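Trakik Help > Cells and Fixtures > Simulation and Setup

Wrist view disagrees with table view after moving the tray, two-arm cell

Posted by pusteldale_cell2
March 27, 2026

We run a two-arm tabletop cell at Pusteldale and keep a simulated copy of it for checking offsets before anything is loaded on the floor. In February the turquoise tray was moved toward the front edge of the table and the pink bin stayed where it was. I edited the tray position in the cell file and restarted.

Since then the left arm goes to the correct spot over the bin, but the tray approach is off by 16 mm along the long axis of the tray. The error is the same every run. Joint calibration passes on both arms. Arm controller is on build 1342, cell file is revision 1044. Approach height is not affected.

I have re-taught the tray point twice. It holds until the next restart and then the 16 mm comes back. Is there a second place where the tray position is stored?

golob_maint

Restart the controller with both arms at home. Fixed a similar thing for me.

skevosgate_tech

A restart will not help if the value is being read back from file, and the original post says the error comes back at restart.

Yes, there is a second place. The cell file holds the tray body, and the station table holds the tray frame that the approach point is measured from. If you edit the first and leave the second, the tray is drawn in the new position and the arm goes to the old one. Re-teaching writes to memory only. The station table overwrites it on load.

Order of work:

Park the right arm clear of the bin and the tray.
Open the station table and find the tray entry. Compare its origin with the body origin in the cell file. I expect a 16 mm difference on one axis.
Copy the body origin into the station table. Do not type the offset into the tool frame. That will shift the bin point too, and the bin point is good.
Save, restart, and run the approach at reduced speed with the gripper open.
Check from the wrist and from the table camera. One view alone can hide an error along its own line of sight.

Views from our copy of the same layout, wrist and table: 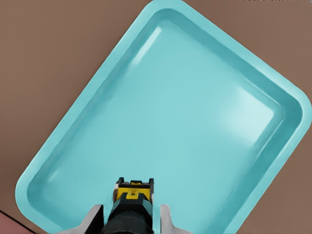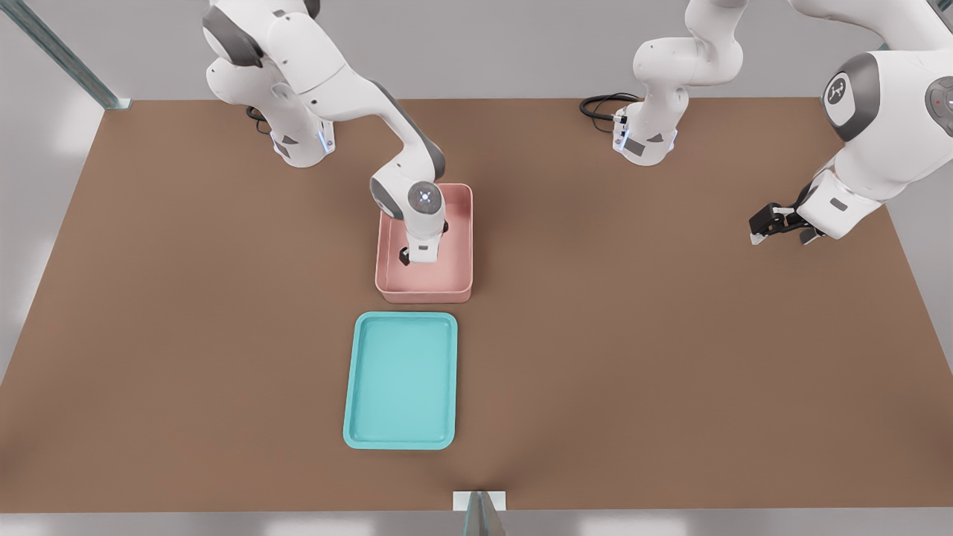

If the difference in the two origins is zero, look at the parent of the tray frame next. Ours was attached to the bin for a while, left over from an older layout, and every bin edit dragged the tray point along with it. It should be attached to the table.

Also check that the log is keeping enough lines. The default of 800 drops the load messages on a long run, and the overwrite warning is one of them.

pusteldale_cell2

Station table had the old origin. Corrected and restarted three times, no offset. Parent was already the table. Log length raised as well. Marking as solved.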